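Clotell Parenting Plan Clauses: data card

Version 3, updated in September. Supersedes version 2, which should not be used for new work because the holiday clauses were split incorrectly.

Summary

Clotell is a set of 188 parenting plans from family court files, broken into separate clauses and labeled by topic. It covers how separated parents divide time with their children, how they hand the children over, who makes which decisions, and what happens when a plan has to change. The plans were written by parents, mediators and attorneys, so the wording ranges from formal legal drafting to a few lines in plain speech.

The set was put together by the Drilline project for people who write self-help forms and for researchers who study how agreements are worded. It is not a source of legal advice, and no clause in it should be copied into a real plan without checking the rules of the court that will sign it.

What is in the folder

plans.csv has one row per plan. Columns: plan_id, year_band, drafted_by, children_count, hearing_held.
clauses.csv has one row per clause. Columns: clause_id, plan_id, topic, text, flag.
topics.txt lists the 12 topic labels with a definition and two sample clauses for each.
changes.txt has the notes for each version.

The files are UTF-8 with a header row. Line breaks inside a clause are kept, so open clauses.csv with a proper CSV reader. Spreadsheet programs sometimes turn plan_id values such as 03-11 into dates. Import that column as text.

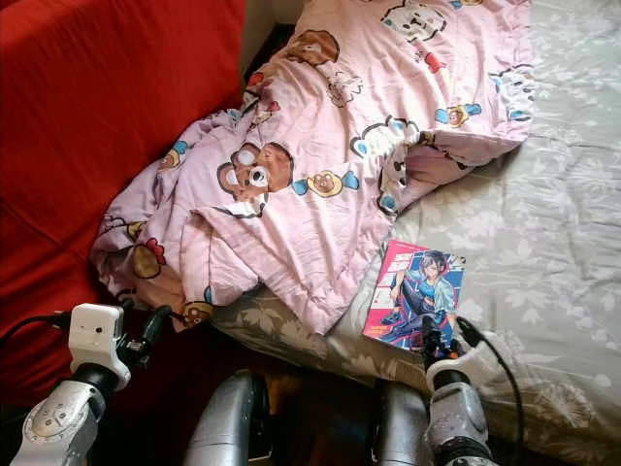 Red cushion and printed comforter.

Topic labels

Regular schedule, holidays, school breaks, exchanges, transportation, phone and video contact, medical decisions, school decisions, travel, relocation, expenses, disputes.

A clause gets one label. Where a sentence covers two topics, for example a holiday schedule that also sets the exchange location, we labeled it by the main verb and put "mixed" in the flag column. Bedtimes, chores and screen limits show up in 67 of the plans. They did not get a label of their own and are filed under regular schedule.

Relocation is the hardest label to apply. Some plans treat any move as relocation and others only a move out of the county. We followed the wording of the plan itself, even where it disagreed with local law.

How the clauses were labeled

Two readers labeled every plan separately using the Derkar guide, which is included at the end of topics.txt. Where they disagreed, a third reader picked the label. The third reader saw both earlier labels but not who had given them. Readers had worked in court self-help centers and were paid by the hour.

Splitting the text into clauses was done by script and then corrected by hand. Numbered paragraphs were kept whole unless they ran past 20 lines. Long ones were divided at the nearest full stop, and the pieces share a clause_id with a letter added.
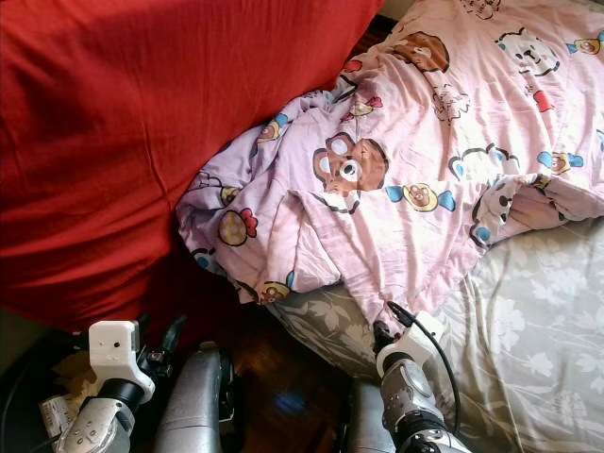

The cushion and the comforter, with cartoon bear prints.

Privacy

Names, street addresses, school names, employers and case numbers were removed and replaced with tags such as [PARENT_A], [CHILD_1] and [SCHOOL]. Birth dates were removed and ages were dropped from the clause text. Plans from files with a protective order were left out completely, and so were sealed files.

Small details can still point to a family, especially where a plan mentions an unusual job schedule or a rare medical condition. We removed the ones we found. If you find another, send the clause_id and a short note through the contact form and leave the text of the clause out of your message. Do not try to match plans to court dockets.

Known problems

Plans by parents without an attorney are underrepresented before the second year band.
The children_count column is blank where the plan says only "the children."
Handwritten plans were typed by hand. Spelling was left as it was, including words that may be typing errors.
The expenses label covers both child support and shared costs. A split is planned.
English only. Plans filed in another language with a certified translation are left out.

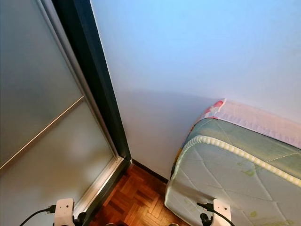 Related files

The Babaei set uses the same topic labels on mediator worksheets instead of signed plans. The two can be joined on topic but not on plan_id, and the numbering does not line up even where the IDs look alike.

Terms of use

Free for research and for nonprofit or court use. Commercial use needs written permission. Keep this card with any copy you pass on, and state the version number in published work. Do not post single plans in full.

Changes in version 3

Holiday clauses resplit. Flag column added. Duplicate plans removed. Tag [OTHER_ADULT] now covers stepparents, grandparents and sitters.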